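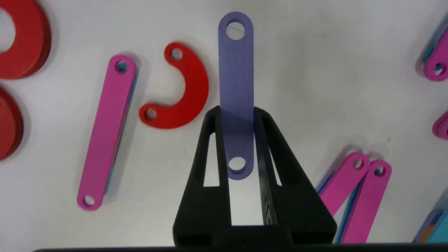
The gripper at the Plornley bench with a purple link between its fingers. More links, red parts and one arc wait on the white table.

Fingers first, software later

Anyone who has sat through a sales talk on robot cells has heard that setup takes an afternoon. I have now watched the kit-sorting cell at Plornley get set up twice, and I'd like to know whose afternoon they mean.

The job sounds like nothing. Fatia makes wooden linkage kits, the kind you bolt together to see how a crank or a rocker moves, and the parts arrive from the cutter in mixed piles. The arm is supposed to pick up each link, hold it on end and put it in the right slot of a tray. People do this at a kitchen table while talking. The arm needed almost 40 adjustments before it got through a tray without help, and Regula Gruber wrote every one of them down in a paper notebook, which I think is the best piece of equipment in the building.

I asked her where the time went. She didn't say vision, and she didn't say programming. "Fingers," she said. "It's always the fingers."

The fingers are tall and narrow and come together toward the tips. On paper that's fine for thin flat parts. In practice two narrow tips have to meet a bar squarely, and if one tip arrives a little ahead of the other, the bar pivots. You then have a link leaning over like a drunk on a lamp post, and a tray slot that won't take it. Regula's routine for this is slow and manual. She closes the fingers on nothing, looks for light between the tips, backs off a screw, and closes them again. Then she closes them on a link near the middle and pushes the top end with one fingertip. If it swings, she starts over.

The supplier's instructions, from Kröger, give this step two lines. Regula's notebook gives it two pages.

Grip force was the second fight. The default setting came from a demo with metal parts, and wood doesn't care for it. Too hard and the tips leave marks in the color, too soft and the long links rotate on the way to the tray. The software has an "adaptive" mode that is meant to settle the question by itself. I watched it settle the question by dropping a link on the floor. She switched it off and went up from the bottom of the scale in small steps, with 19 picks at each setting, and stopped at the first one that held them all. I'd have liked to see that repeated on a damp day, when the wood has swelled a bit. So would she. It's on the list.

Then there's the matter of what the arm is asked to pick. Links are the easy ones, long with rounded ends and a hole toward each end. The arcs are worse, as there's no straight edge in the middle to close on, and the fingers will happily slide round the curve. The rings and discs are on hold altogether for now. Kröger's brochure says "mixed parts without retooling," and I suppose that depends on how mixed you like your parts.

Stacks are the other sore point. Parts lying on top of one another look like one part to the camera until somebody teaches it otherwise. For now the answer at Plornley is a person who spreads out the pile. It works, but it does make you wonder what's been automated.

As for looking after the thing, Regula has it down to a short round at the start of each shift:

Wipe both fingertips with a dry cloth. No cleaner, it leaves them slick.
Close on nothing and check for light between the tips.
Brush the table. Sawdust and loose fibers from the holes travel farther than you'd think.
Run one link of each color up to the tray and back by hand control, at low speed.
Write down anything you changed, even if you changed it back.

The last one caused some grumbling. It also found the worst fault so far, a finger screw that was working itself loose a little at a time and had been blamed on the software for days. Going back through the notebook, she could see the same correction made again and again, always in the same direction. The screw now gets checked after every 210 picks. The Imska log viewer, which the plant pays for, had shown green the whole time.

I'm not against the cell. When it has a clear table and links that aren't on top of each other, it does the work, and it doesn't complain about the radio. But I've been asked by three readers whether they should get one, and my answer is to ask first who will be doing Regula's job, and whether they'll be given the hours to do it. If the quote has no line for that, send it back.

She's trying a set of softer tips next. I'll go and look once they've had a few weeks of real use, and I won't be bringing the brochure.

Recent items
What the green light on your log viewer really checks
Second-hand arms: questions to ask before the truck comes
Readers write: trays, slots and other small miseries
A compressor that wouldn't stay quiet

Questions or corrections: reply to this newsletter | © The Plornley Bench Letter | Back to top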